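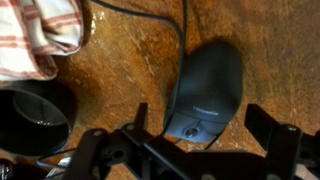
Dark gray corded mouse on a rust-brown work surface.

Eston Countertop Rotisserie, 90-day review
By Pieter Mokoena
September 30, 2022

The Eston is an electric spit roaster with a horizontal shaft, two sets of forks and a single heating element at the rear. I bought it at full price and have used it mainly for chicken, boneless pork shoulder and one leg of lamb. Results below are from my own kitchen, with a probe thermometer in the meat and a second one clipped inside the door.

Setup
The shaft is square and seats in the motor socket without play. The forks lock with thumbscrews, which need to be tightened again after the first ten minutes of cooking. The manual does not mention this. The drip tray slides in from the front and can be pulled while the motor is running.

Heat
The dial is marked in degrees, but the markings are optimistic. Set to 400, the cavity settled at 375 and stayed within ten degrees of that. Preheating took 14 minutes from a cold start. The rear element browns evenly because the meat turns past it, though the two ends of a long roast come out paler than the middle. Keep a rolled shoulder shorter than the forks allow and the problem mostly goes away.
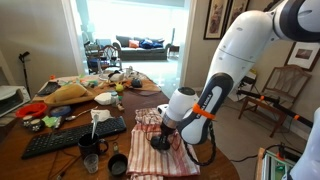

Balance matters more than the manual suggests. A chicken that is not trussed will flop once per turn, and the motor slows audibly each time the weight comes over the top. Tie the legs and wings tight to the body and run the shaft through the center of the cavity. Pork tied at one-inch intervals gave no trouble.

Capacity
The stated limit is 11 pounds. I would stop at eight. A nine-pound shoulder cleared the element by less than half an inch, and the fat cap scorched before the center reached 150.

Compared with the Trirside
I used the older Trirside for several years. It heats faster and is easier to see into, but its motor is louder and its forks are riveted, so a bent one means a new set. The Eston forks are sold singly.

Cleaning
The tray and forks go in the dishwasher. The back wall does not come out and has to be wiped by hand around the element. Allow almost 20 minutes after pork. The door lifts off its hinges, but the lower seam traps grease and needs a brush.

Verdict
Good for chickens and small roasts, marginal for anything over eight pounds. Four out of five.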